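Teaching by demonstration (robotics)

Teaching by demonstration, also called learning from demonstration or programming by demonstration, is a family of methods in which a robot picks up a task from examples given by a person, instead of from a list of written motion commands. The person may take hold of the robot's arm and move it, may steer it from a distance with a matching pair of controls, or may leave the robot out of the matter for the time being and do the job with hand-held grippers whose movements are recorded. The word "teacher" or "demonstrator" is used for the person, and a single recorded run of the task, from start to finish, is usually called a demonstration or an episode.

The idea has a good deal of everyday sense behind it. Most of us learned to fold a shirt or close a sticking drawer by watching somebody else do it, and very few of us could write down the angle of the wrist at each moment if we were asked to. A demonstration lets a person who is good with their hands pass along what they know without having to put it into words, and that has made the approach attractive for household work, where the objects vary a great deal and the instructions would run on for pages.

Background

Early industrial arms were often set up by a worker who moved the arm through a path by hand or with a control box and stored the points along the way. The arm then played those points back in the same order. This served very well for spraying and welding, where each part arrived in the same place, and a version of it is still in daily use in many plants. Playback of this kind has no means of coping with a part that has been turned a little or set down farther off, and much of the later work in the field can be read as a long and patient effort to get past that limit.

The usual answer has been to record many demonstrations and to fit a model, called a policy, that takes in what the robot senses and gives out what it should do next. A policy trained only by copying the teacher's actions is said to be learned by behavior cloning. The copying is never perfect, and small errors have a way of adding up: the robot drifts a little from the path, finds itself somewhere the teacher never went, and has no example to lean on. One common remedy is to have the teacher step in while the robot is working and show it the way back. Another is to vary the demonstrations from the outset, so that awkward starting positions are already in the collection.

Ways of showing a task

Kinesthetic teaching is the oldest and perhaps the friendliest method. The joints of the arm are made easy to move, and the teacher guides the hand of the robot directly. The recorded motion is by its nature one the robot can perform, and the teacher can feel when something presses or catches. The drawbacks are that the teacher's own body gets in the way of the cameras, and that guiding two arms together is tiring and sometimes not possible for one person.

Teleoperation keeps the teacher apart from the robot. In a leader and follower arrangement, the teacher moves a smaller or lighter pair of arms and the robot's arms do the same. Other systems use a joystick, a tracked glove, or a headset with hand controllers. The recordings come straight from the robot's own joints and cameras, which makes them convenient for training. Many teachers find that the sense of touch is the thing they miss most, and beginners tend to move slowly and to pause before each grasp until they have had some days of practice.

Hand-held gripper recording dispenses with the robot during the demonstration. The teacher carries one or two grippers shaped like those the robot will later use, commonly with a camera on each, and carries out the task in an ordinary room. The position of each gripper is worked out from the camera images, from motion sensors, from printed markers, or from some mixture of the three. The equipment can be taken to where the furniture is, which is a great help when the task concerns kitchens, desks, and bedrooms. The recorded motions must afterward be checked against the reach of the actual robot, and a few will always have to be set aside.

Passive observation, in which a robot learns from video of people using their bare hands, asks the least of the teacher and the most of the software. The human hand and the robot's gripper differ in shape, and the correspondence between them has to be supplied somehow.

Recording practice

A session generally begins with the choice of a task and a short written wording for it, such as "put the pencil in the drawer." The wording matters more than newcomers expect, for it may be paired with every recording that follows. The starting positions of the objects are changed between runs. If a drawer forms part of the task, the collectors decide beforehand whether it starts open or closed, and whether opening it counts as a separate episode.

The Drandbridge household collection, assembled under Melur Saragih and Darmawan Rahman, is a modest but often cited case among people who plan such sessions. It holds 1,226 demonstrations, of which 700 were made with two grippers and the remainder with one. After review, 338 were marked as unsuitable for training, chiefly for lost tracking and for runs in which the teacher changed their mind partway through. The reviewers kept these in a separate folder, and Aisyah Tambunan later used them in a study of how teachers hesitate.

Practice differs on how much a teacher should be coached. Prasetyo Ong, in the handbook written for users of the Pakska recording software, asks for smooth and unhurried motion and a short rest with the grippers still at the end of each run. Ikhsan Rahman, who worked on the same handbook, preferred to let teachers settle into their own pace, and the published version sensibly gives room to both views.

Two-handed tasks

Tasks that call for both hands deserve a word of their own. In some of them the hands do the same thing together, as in lifting a tray. In others one hand holds or steadies while the other does the finer work, and the resting hand must be recorded with just as much care, for a policy will learn its idleness as faithfully as it learns anything else. Furniture with drawers is a favorite subject, being found in nearly every home and offering a pleasing range of handles, depths, and heights.

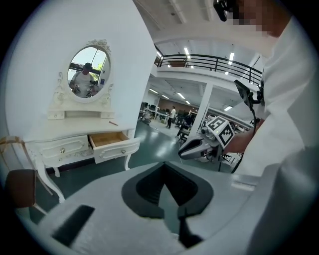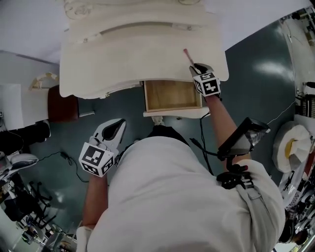

A dressing table with an open drawer, and a demonstrator with hand-held grippers.

Can a robot use demonstrations that were recorded without it?

It can in many cases, provided that its gripper is close in shape to the one the teacher held and that its cameras see the work from a similar position. The recorded gripper path is converted into motions of the robot's own joints, and any run that asks the arm to reach too far or move too quickly is left out of the training set.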